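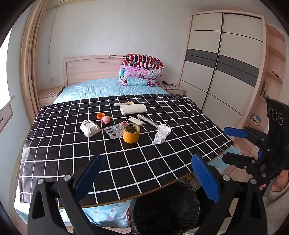 ## About Griltivau

We sort stuff. Bedside tables, junk drawers, the top of the fridge, the bag that's been in the hall closet since May. Started in Hillholm with one car and a box of bin liners, now working across Paracha as well. 586 homes so far and still mostly small jobs — a room, a corner, one table.

**How we work**

Everything comes out onto one table. Bottle caps, rolls of tape, tissues, tubes of cream, half-used blister packs, bits of toys. Garbage bin goes right at the table edge so rubbish travels a hand's width and no further. Then we go through it with you, peice by piece. You decide, we carry.

Bedrooms are our favourite. Quilts and blankets get folded and stacked, nightstands get cleared and only what you use at night goes back.

**Medicines**

Pills and creams get their own pile, always. Part-used packs don't go in the bin — we bag them up and you take them back to the pharmacy. We won't tell you what to keep, ask your pharmacist.

**What it costs**

- $100 for a small job, up to 2 hours
- $200 for a full bedroom, closet included
- Donation drop-off included if it fits in the car

No charge for a first chat over the phone. Shelving and storage tubs are extra, we can pick them up from Goltier on the way or you can use what you've got (old shoe boxes are fine, really).

**Booking**

Use the form on the contact page. Tell us which room, and wether there's parking. Pets welcome. Evenings fill up first so get in early if thats what you need.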